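首页 产品 说明书 下载 联系
搜索 请输入关键词 搜索
2018年8月 文:Vaseteck 说明书编写组

Tadero 双杯试饮桌 使用与布置说明书

第四节 桌面的布置

4.1 本节的范围

本节说明怎样把试饮桌的桌面准备好,到第一位客人可以拿杯子的时候为止。桌子的组装和桌脚的调平请看第二节,饮料的保存请看第三节。如果您的桌子已经由 Nseir 的安装人员放好,您可以从 4.3 开始读。

在本说明书里,“后边”是指桌子靠墙的那一边,“前边”是指客人站的那一边。“左”和“右”都是从前边看的方向。请所有参加布置的人都用同一个方向说话,我们在 Tremham 的展厅里遇到过两个人面对面布置,结果两个杯子的颜色放反了。

4.2 需要的物品

请在开始之前把下面的物品放在手边,不要先放在桌面上。

纸杯,灰色和黄色。每袋 50 个,每箱 1000 个,一箱里只有一种颜色。
彩色胶带,蓝色和红色,订货号 3552。
干净的软布两块,一块湿用,一块干用。
尺子一把。
试饮的饮料,瓶装,带螺旋盖。
托盘一个,用来放换下来的杯子。

注意:纸杯的袋子打开以后,请在当天用完。剩下的杯子可以用来做练习,不可以再给客人喝。

4.3 清洁桌面

1. 把桌面上的东西全部拿走。旧的胶带也要撕掉。撕的时候从一个角开始,慢慢地向后拉,胶带和桌面的角度要小。

2. 如果胶带的胶留在桌面上,用湿布盖住它,等几分钟,然后擦掉。不要用刀片刮。

3. 用湿布从后边擦到前边。靠墙的那条边很容易忘记,请特别擦一次。

4. 用干布再擦一次。

5. 等桌面完全干了,才可以贴新的胶带。用手背摸一下桌面就知道。

小心:不要使用含有酒精或者有香味的清洁剂。香味会留在桌面上,客人喝饮料的时候会闻到。哑光的桌面如果用力擦,会有一块地方变亮,这样的亮块以后不能恢复。

4.4 贴位置标记

胶带是给工作人员看的标记,客人不需要知道它的意思。蓝色的标记和红色的标记有不同的用途:

蓝色:工作人员放瓶子的位置。
红色:空杯和换下来的杯子不可以超过的界限。

1. 剪几条短的胶带。每条的长度和您的拇指差不多就可以。太长的胶带,客人会以为是装饰,会用手去摸。

2. 先贴蓝色。左边贴一条,右边贴一条,方向是竖的(从后向前)。稍微有一点斜没有关系。

3. 再贴红色,方向是横的。后边的红色标记贴在靠近墙的地方,前边的红色标记贴在靠近桌边的地方。

4. 用手指从胶带的中间向两边压,把空气压出去。

5. 站到客人的位置看一次。如果胶带的角翘起来,请换一条新的,不要再压旧的。

提示:如果您有几张桌子,请先完成一张,用尺子量好标记到桌边的距离,写在纸上,然后按照这张纸布置别的桌子。每张桌子都凭眼睛来贴,到最后一张的时候差别会比较大。

4.5 放置纸杯

双杯试饮使用两个颜色的杯子,这样客人可以说“灰的比较好”或者“黄的比较好”,不需要知道饮料的名字。杯子的颜色和饮料的对应关系,请写在记录表的第一行,并且在一天里面不要改变。

1. 洗手,擦干。

2. 从袋子里拿杯子的时候,拿杯子的外面,靠近杯底的部分。手指不要伸到杯子里面,也不要碰杯口的白边。

3. 检查每个杯子。杯口应该是圆的,白边没有裂开,杯底是平的。被压过的杯子,即使可以再弄圆,也不要给客人使用。

4. 把灰杯放在桌子的后边,靠近墙。杯口向上。

5. 把黄杯放在灰杯的右边。两个杯子并排,中间只留很小的空隙。

6. 从前边看两个杯子,杯口应该一样高。如果一个比较高,可能是下面多叠了一个杯子。这是最常见的错误,请把它拿起来看一看。

注意:一次只放一对杯子。有的工作人员喜欢把很多杯子提前摆好,看起来很整齐,但是灰尘会落到杯子里,客人也会自己拿,记录就会乱。

注意:杯子不要紧紧地贴着墙。墙面如果是新刷的,杯子的边会沾到颜色。

4.6 准备饮料瓶

1. 瓶子从冷藏箱里拿出来以后,用干布擦瓶身。有水珠的瓶子会滑,也会在桌面上留下圆形的水印。

2. 看瓶盖。盖子应该是直的,下面的防开环和盖子应该是连着的。如果防开环已经断开,而您不知道是谁打开的,请不要使用这一瓶。

3. 看标签。两种试饮的饮料如果一种是无糖的,另外一种是有糖的,请把“Zero Sugar”或者“0 kcal”这样的字找到,再对照记录表。瓶身的颜色很像的时候,只看颜色是不够的。

4. 瓶子要直立放在蓝色标记的旁边,不要压在标记上面。

5. 当着客人的面打开瓶盖。一只手拿住瓶身的下半部分,另外一只手转盖子。有气的饮料先转一点,听到声音以后停一下,再继续转。

6. 倒的时候,瓶口不要碰到杯口。倒到杯子的三分之一就够了。

小心:不要摇晃瓶子。如果瓶子掉在地上过,请把它放到一边,今天不要用。

小心:空瓶的盖子要转好再放进回收袋。瓶子里剩下的一点饮料会流出来,地板会变得很粘。

4.7 更换杯子

客人喝完以后,把两个杯子一起拿走,放在托盘里,然后放新的一对。请不要只换一个。即使客人只喝了灰杯里的饮料,黄杯也要换。

托盘放在桌子旁边的架子上。架子没有的时候,可以放在桌子前边,但是不能超过红色标记。

每换完一袋(50 个),在记录表上画一条线。到了晚上,灰杯和黄杯的线应该一样多。如果不一样,请在备注里写清楚原因,比如“黄杯有三个是坏的”。我们从 4 月开始使用这个方法,以前是数剩下的杯子,很花时间。

4.8 纸杯的存放和订货

纸杯的箱子请放在干燥的地方,离地面有一点高度,离墙也有一点距离。箱子上面不要放重的东西。最多叠四箱,也就是 4000 个杯子。再高的话,最下面一箱的杯口会变形,虽然从箱子外面看不出来。

灰杯和黄杯请同时订货。不同批次的黄色会有一点差别,有的偏绿,有的偏浅。这个差别对试饮没有影响,可是同一天请使用同一批的杯子。批号印在箱子的侧面。

胶带单独订货,写订货号就可以,蓝色和红色是一套。

4.9 开始之前的检查

请站在客人的位置,从左到右看一遍:

桌面是干的,没有旧的胶。
标记的角没有翘起来。
灰杯在左,黄杯在右,杯口都向上,杯子里面什么都没有。
瓶子是直立的,标签上的字向着前边。
记录表的第一行已经写好。

如果有一项不对,请先改正,再请客人过来。下面是杯子的位置和瓶身标签的字。

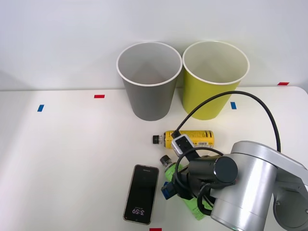

灰杯和黄杯并排放在后边;瓶身标签上白色的“Zero Sugar”字样,见下一张。
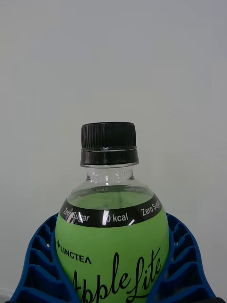 只有一种颜色的纸杯时,还可以做双杯试饮吗?

可以用同一种颜色的杯子,在其中一个的杯底外面贴一小块红色胶带,并且把有胶带的杯子一直放在右边。记录表上请写“左”和“右”,不要写颜色。等另外一种颜色的杯子到货以后,从第二天的早上开始换回来,当天不要换。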